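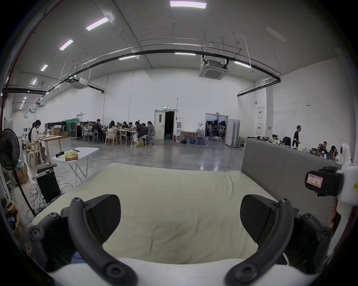
Emmett Whitlock wrote to ask whether the Oler hand gripper would hold up to soft stuff, bedding and cloth mostly, or if it was only good for blocks. Fair question, and soft stuff is what I built it for!

So, the Oler. It's a hand-held gripper you carry around and squeeze, with two curved black fingers studded with bolt heads, an angled pad on the inside of each, and a white body behind them. I print the bodies myself on the Strickland at our shared workshop (16 hours a set, and it still sulks in cold weather). The pads are the part I keep fiddling with – the first ones slid right off a fitted sheet, so the new ones are softer and tilt in more.

You get the gripper, a spare pair of pads and a little bag of bolts. The camera mount is extra, and the camera is up to you.

Weight: 700 g without camera
Bolts in the bag: 36
Price: $677, built to order

Alaric Park does the wiring and he's away until April, so wired ones will ship after that. Bare ones can go out sooner. If you have an old Venent handle, tell me when you order – it needs a different back plate.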